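The Second Life of the Kitchen Table

Walk into the old feed store in Grusell on a Sunday morning and the first thing you notice is the smell – sawdust, beeswax and strong coffee. The second thing is the tables. There are 80 of them, stacked, leaning, upside down on blankets, and every one spent years in somebody's kitchen before it came to Skudo.

Skudo is a repair shop and secondhand store rolled into one, and it has picked a wonderful moment to exist. People are falling in love with plain wooden tables again! For a long time the big extending dining set was the thing to have, dark and shiny and used twice a year. Now shoppers drive in from as far away as Dubey looking for something pale and simple that they can do homework on, roll out dough on and scratch without crying.

The shop bought its first load of 12 from a school that was closing down. They were sanded in the parking lot and gone by evening. Last year more than 2,000 people came through the door, plenty of them just to run a hand over the tops and talk about their grandmother's kitchen.

What to Look For

Turn the table over. I can't say this enough. The underside shows you how the legs are fixed, whether the top has been patched and what color the wood was before the sun got to it. Wide gaps at the joints can be glued and clamped. Powdery little holes are another matter, so ask before you pay.

Then crouch down and look across the top toward a window. Low light brings up every dip and ring, and it brings up the grain too, which on a light-colored top can be so faint you miss it from above. 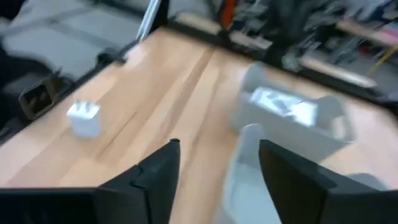
Caring for a Pale Top

Oil darkens light wood a little, and some people love that. If you don't, the crew at Skudo swears by Clakska, a soap finish made a few miles up the road that keeps the honey color soft and dull. Rub it on thin, let it dry overnight and do it again the next day. Wipe up red wine fast. Coffee you can be slower about – mine has three rings on it and I've grown fond of them all.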